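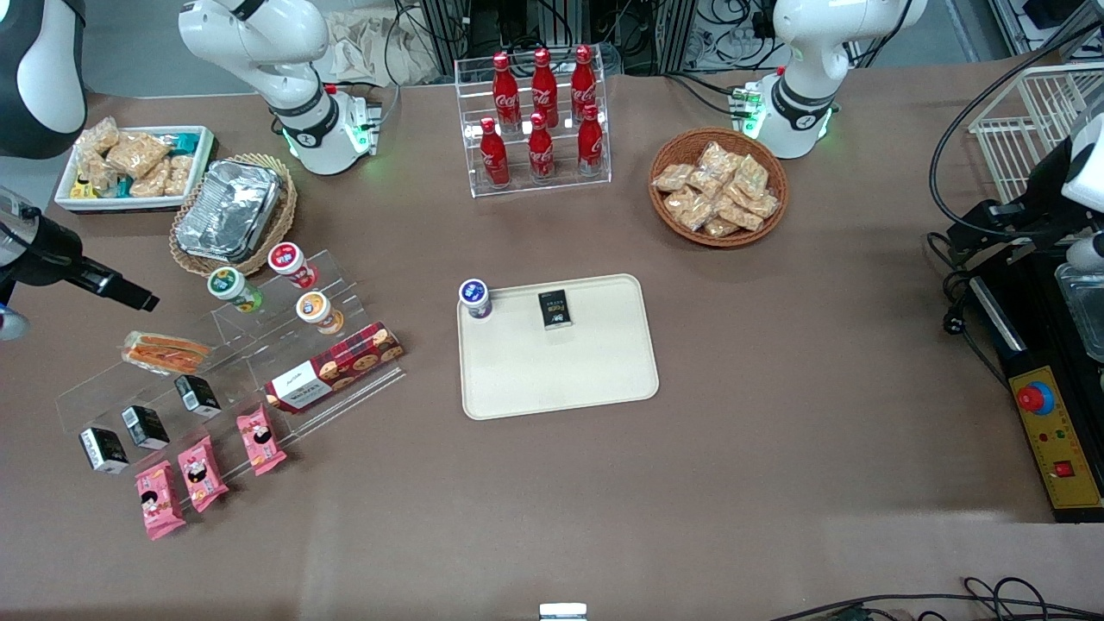

When Enby opened its doors to visitors on April 25, 2021, the longest line was at the snack table. Heidrun Oberholzer has worked on this table with her team in Laltthorpe for 12 months, and she still looks nervous before each demonstration.

"People think that the difficult part is the arm," she told me. "For us the difficult part is the bag. A bottle has always the same shape. A bag of snacks changes its shape each time you touch it."

The task sounds simple. A visitor asks for something to eat or drink, and the two arms must bring it to the tray. Oberholzer says that with bottles the team is satisfied. With soft packets they reach 80 percent on a good day, and she does not want to promise more before July.

I asked her colleague Hakim Teoh what he does when an order goes wrong in front of guests.

"I wait," he said. "The first year I pressed the red button too quickly. Now I give it 3 seconds -- often it finds the solution alone."

Teoh chose the snacks himself, in a shop near his apartment. He wanted cups, boxes and packets together, because a table with only one kind of product teaches the team very little.

Is it a product for stores? Oberholzer shook her head. "Not yet. We had 20 visitors in the first group, and the children asked the better questions. One girl wanted to know if it can open the cookies also. It cannot -- but I wrote it down."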